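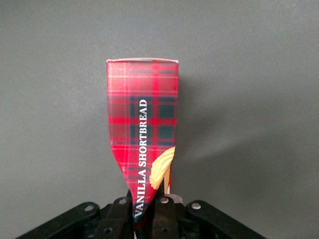

GILTPORT - A research group at the Hajdu laboratory in Giltport has reported a method for setting the grip force of a two-finger robotic gripper on thin-walled cardboard packaging, using only the motor current and the video from a camera mounted at the wrist. The method, which the group calls Uria, needs no force sensor in the fingertips and no prior model of the package.

The work concerns a known weakness in grasp planning for retail goods. Most planners treat a carton as a rigid block. They choose two opposing contact points, close the fingers to a preset current limit and lift. A tall, narrow carton held near its base does not behave as a block. Its side panels bend inward before the current rises far enough to stop the motor, and once a panel has creased, the resistance it offers drops. The controller reads that drop as a loose grasp and closes further.

"The controller is doing what it was told," said Isla Tamihana, who leads the group. "It sees resistance fall and it adds force. On a rigid part that is correct. On a folded carton it is the wrong sign."

Uria replaces the single current limit with a comparison between two signals. The first is the slope of motor current against finger travel. The second is an estimate of how far the outline of the package has moved from its shape before contact, taken from the wrist camera at each control step. When the slope falls while the outline narrows between the fingers, the controller classes the event as buckling and stops closing. When the slope falls and the outline shifts without narrowing, it classes the event as slip and adds force in small steps.

Packages for the tests were bought as ordinary groceries and included cookies, tea, dry pasta and crackers. Shortbread cartons were used in setting the buckling threshold. Printed patterns with straight lines, such as tartan, made creases easier for the outline tracker to follow, and the group notes that its results on plain cartons are weaker for that reason.

The group recorded 746 grasps for the evaluation. Each was labeled by hand as intact, creased or crushed after the package was released. The labels were then compared with the class assigned by the controller during the grasp. A package was counted as crushed if either side panel had folded past its own midline, and as creased if a fold remained visible when the package was set back on its base.

According to the report, nearly all of the disagreements between controller and label fell between the intact and creased classes. The group attributes most of these to folds too shallow for the camera to resolve. Errors in which a crushed package was classed as intact were confined to cases where one finger hid the fold from view.

Grasp height had a stronger effect than the group expected. Cartons held at the middle, where the contents support the panels, tolerated a wider range of closing force than cartons held close to the bottom flaps. Partly filled cartons were the least predictable, and three package types were removed from the final comparison when the contents were found to settle differently from one trial to the next. The removed types are listed in an appendix with their raw recordings.

The method also has a cost in time. Closing must be slow enough for the outline estimate to keep up with the fingers, and the report gives this as the main obstacle to use on a packing line. Tamihana said the camera processing had not been tuned for speed and that a faster tracker was being tested on the same recordings.

Lighting is a second limit. The outline estimate assumes that the package can be separated from what is behind it, and all of the reported grasps were made against a plain gray background. Soft shadows were handled by comparing color as well as brightness. Hard shadows were not tested, and neither were cluttered shelves. The report makes no claim for transparent film, bags or shrink-wrapped trays.

Two baselines were included. One used a fixed current limit chosen for each package type by an operator. The other used a fixed limit chosen once for all types. Uria produced fewer crushed packages than either, but the operator-chosen limit gave shorter cycle times on full cartons, and the group recommends it where the range of goods is small and seldom changes.

The comparison required no change to the gripper hardware. Both fingers were driven by the same motor through a linkage, so the controller could not tell from current alone which side of a package had given way. Side-by-side estimates came only from the camera. A version with independent fingers would allow the two panels to be treated separately, though the group has not built one.

Control code, hand labels and the recorded current traces are to be released together with the report in May. Video will be supplied at reduced resolution. Work on grasps in which the package is tilted after lifting has begun, and results from it are not part of the present report.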